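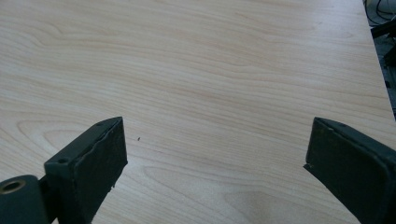 Chapter 4
Hands Before Brains

Most people who start a robot at home start with the wrong end of it. They buy a computer board, install a great deal of software, watch a few hours of video in which an arm folds a shirt, and then discover that they own nothing able to hold the shirt. This chapter is about the part that does the holding. It is also about why you should doubt most of what you have read on the subject, including, where you can check me, what you read in this book.

The build we will follow is called Brotow. It is a two-finger gripper, held in the hand at first and only much later bolted to an arm. Ea Mogensen and Velimir Spahić made it in a shared workshop called Trutach, on evenings when the bench was free, and they kept a notebook that is more candid than most published papers. I have leaned on it heavily. One early entry, in Velimir's writing, says only: "Closes. Does not grip. Ea says these are the same thing. They are not."

He was right, and the difference will take us most of the chapter. Closing is a matter of geometry. Two fingers turn on their pivots until the pads meet, and any decent linkage will manage it. Gripping depends on friction, on how the pad gives under load, on whether the faces are still parallel when something sits between them, and on how much slop has crept into the joints since you last tightened them. A gripper can close perfectly on a bare tabletop and drop the first pencil you offer it.

4.1 What the claims leave out

Plans shared online tend to come with a number. The one Ea began from promised 222 successful grasps in a row. It did not say what was grasped, how the objects were placed, or how many runs were thrown away before the good one. Her own first trial was 20 attempts on a plastic bottle cap, and 13 of them held. That is a poor score and a useful one, as she wrote down what happened in the other seven: the cap tipped, the cap slid out toward the tips, and once a pad peeled.

Pads deserve more suspicion than they get. They are the cheapest part of the tool and the first to change. An edge chips or frays, the contact patch shrinks, and the results drift while every screw and every line of code stays the same. Look at the pads before each session – both of them, under a good light – and record what you find. If you swap one, swap the other too, or you will be testing two grippers at once.

The pivots come next. A metal bushing in the joint is worth the trouble if the hole was drilled square, and worth very little if it was not. Hold one finger still and wiggle the other. Any play you can feel with your hand will be larger at the tip.

4.2 Before you begin

You will need a flat table, a notebook, a ruler, and almost 90 minutes without interruption. You do not need a camera yet, or a motor. Work by hand until you can predict which objects will slip. Amra Todorova, who read a draft of this chapter, thought that advice old-fashioned and told me her students would skip it. Perhaps they will. Exercise 4.1 can be done either way, and the two sets of results are worth comparing.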